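The Madus cost 998 and the Zetix cost 50, so you can guess which one I wanted to win. I'd promised Lavstead a verdict by morning and it was past eleven, and I was still on the blanket test. Fleece is mean. The Madus pinched up one neat fold and held it like a waiter with a napkin. The Zetix grabbed, slid, grabbed again – I talked to it the whole time, the way you talk to a horse.

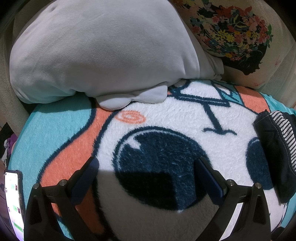

Two more tries, I told it, and then I write you up as a loser. I squeezed slower. My phone kept lighting up, Lavstead again, and I let it. Up came a corner, then a big fuzzy handful, and I sat there with my arm in the air, grinning at the wall.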